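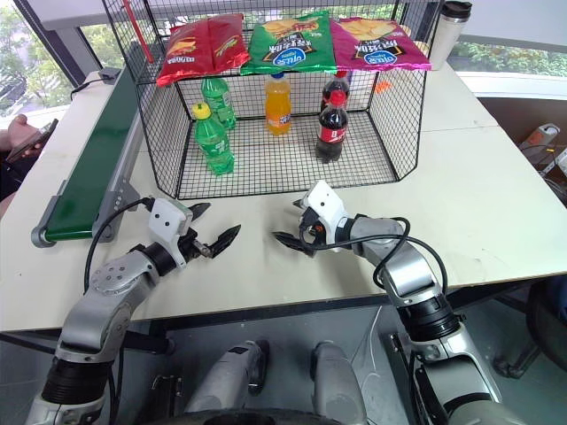
Skullen is our little two-person cabin up on the ridge, and I've rented it out every May to October for long enough now to know what guests ask first. It's the food question, so let's start there. The nearest shop is 30 minutes by car on a gravel road, and you'll want to stock up before you head up the hill - chips and soft drink in a wire basket, like mine, will cover the first evening, but you'll need a proper dinner for the second. I go for a bit of everything myself, cola, orange and something green!

The cabin is one room with a double bed, a wood stove and a small kitchen along the back wall (two gas burners, a bar fridge, no oven). The bathroom is through the side door, so you don't have to go outside in your pyjamas. The shower is hot but the tank is small, 130 litres, so be kind to whoever goes second.

Firewood is included and it's stacked under the porch. Please bring slippers, the floor is cold in the mornings whatever I do with the stove. Sheets and towels are on the bed when you arrive.

Phone reception is patchy. You'll get a bar or two at the gate, and I've left a board game or three on the shelf. The walking track to Kofler lookout starts behind the woodshed and takes 41 minutes at my pace, longer if you stop for the view, and you will.

Check-in is from three, check-out by eleven. Dogs are welcome if they stay off the bed. My neighbour Amra Georgiev has the spare key and lives at the bottom of the drive, first letterbox on the left. Send me a message with your dates and I'll tell you what's free.

Ljubica Matić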